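Tea stains in small white cups, and can I leave the cloth on?
Asked Monday, September 3, 2018 in Kitchen & Table

I do the tea table at the Allness rooms in Starley. It is a small square table with a checkered cloth and a runner on top. The little white cups are getting a brown ring inside that dish soap doesn't move. Also, do I have to strip the table every time I wash up, or can the cloth and runner stay on?

3 answers

Baking soda. Wet the inside of the cup, put in a pinch, rub with your finger or a soft cloth and rinse. Skip the scouring pads, they scratch the glaze and then it stains faster.

Bleach.

Baking soda works for me too. For a bad ring I fill the cup with warm water and a spoonful of it and leave it for 20 minutes. Use a soft brush on the bottom corner where a cloth doesn't reach. Keep that brush for cups only.

I leave the cloth on and take the cups to the sink on a tray. The runner gets shaken out at the end of the day and washed when it has a spill on it. If your runner is printed, wash it cold and inside out. Ours is, with a daisy. 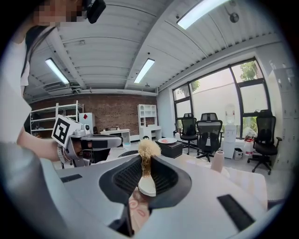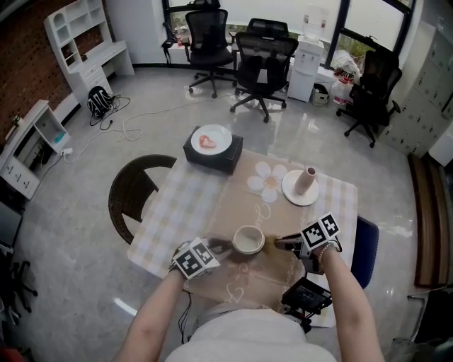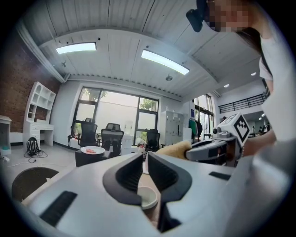
Brush in the first picture, small white cup in the second, small white cup or bowl in the third.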